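黒い服のたたみ方と置き場所、どうしていますか

1 :mugicha_no_ato
2023年9月25日
洗濯物をたたむ場所を作り直しています。元は床に座ってやっていましたが、腰がつらくなったので白い天板の机に変えました。
困っているのは黒い服です。長ズボンと長袖が多く、たたんで重ねるとどれがどれだかわかりません。ほこりも目立ちます。
皆さんは黒物をどうたたんで、どこにしまっていますか。タオル類は色別に重ねるだけで問題なく回っています。

2 :nishimado
ズボンなら縦に半分、長いまま一度平らに置いてから三つ折り。最初に縦の線をきちんと出さないと、あとで何回折っても幅がそろいません。
机の奥行きが足りないと裾が落ちるので、そこだけ注意。

3 :karakasa7
うちは吊るす派です。黒は折りじわが白っぽく見えるので、たたむこと自体をやめました。ハンガーはFukineの薄いやつを30本まとめ買い。
たたむ時間がもったいないと思います。

4 :nishimado
>>3
吊るす場所がある家はそれでいいですが、>>1さんはたたみ方を聞いています。
それにニットを吊るすと肩が伸びますよ。

5 :karakasa7
>>4
ニットは別。ズボンと綿のシャツの話です。

6 :mugicha_no_ato
吊るす場所はほとんど余っていないので、たたむ方向で考えています。机の奥行きは足りていて、長ズボンを縦に置いても裾は落ちません。
気になっているのは、ウエスト側がどうしても寄ってしまうことです。裾はまっすぐそろうのに、反対側がくしゃっとなります。

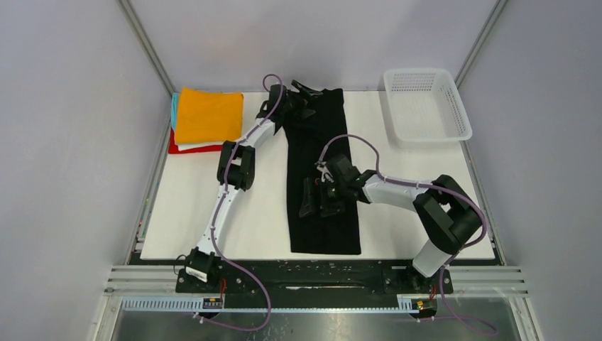

持ち上げて直すと今度は真ん中がずれます。結局二度手間になるので、何かコツがあれば教えてください。

7 :sobayu
ウエスト側から先に合わせて、裾は最後。逆の人が多いです。ファスナーとボタンを閉めてからやると寄りにくくなります。
股のところの三角に出る部分は内側に折り込む。

8 :tonbi_667
>>7
ファスナーを閉めるのは賛成。ただ順番は裾からでもいいと思う。裾の縫い目を合わせてぶら下げれば、重さで勝手にまっすぐになる。それから机に下ろす。
机の上で引っぱって直そうとするから寄るんじゃないですか。

9 :sobayu
>>8
立ってやるならそれもありですね。生地が薄いと下ろすときに崩れるので、私はウエスト先でやっています。

10 :Carolina Seixas
黒い服だけの話ですが、私はたたむ前に裏返します。ほこりが表につかないし、色あせも少ない気がします。着るときに戻すのが面倒と家族には不評です。
しまうときは穴のあいた白い浅めのかごに立てて入れています。Lerkicoの2000円のもの。底も側面も穴あきで、乾ききっていなくても風が通ります。

11 :nishimado
>>10
乾ききっていないものをしまうのはやめたほうがいい。かごでも重なったところは湿ったままです。2月にそれで一段まるごと洗い直しました。

12 :Carolina Seixas
>>11
しまうというより、一晩置いておく感じです。書き方が悪かったです。

13 :karakasa7
見分けがつかない件は、ウエストの内側に糸で印をつければ済みます。色を変えて一針。たたんだときに印が上に来る向きをそろえておくこと。

14 :mugicha_no_ato
糸の印はやってみます。
かごについて質問です。立てて入れると、数が減ったときに倒れませんか。

15 :Carolina Seixas
>>14
倒れます。浅いと特に。私は空いたところに丸めたタオルを入れています。Loboの仕切り板も試しましたが、かごの幅に合わなくてやめました。

16 :tonbi_667
黒物が7枚くらいまでなら、立てずに重ねたほうが早い。立てる収納は枚数があって初めて安定するので。

17 :mugicha_no_ato
試しました。
ファスナーを閉めて、裾を持ってぶら下げてから下ろす方法が自分には合っていました。ウエスト側の寄りはかなり減りました。薄手の一本だけはだめで、それは>>7のやり方にします。
裏返しはまだ迷っています。

18 :sobayu
薄手は無理に細く折らないほうがいいですよ。二つ折りのまま一番上に置けば十分です。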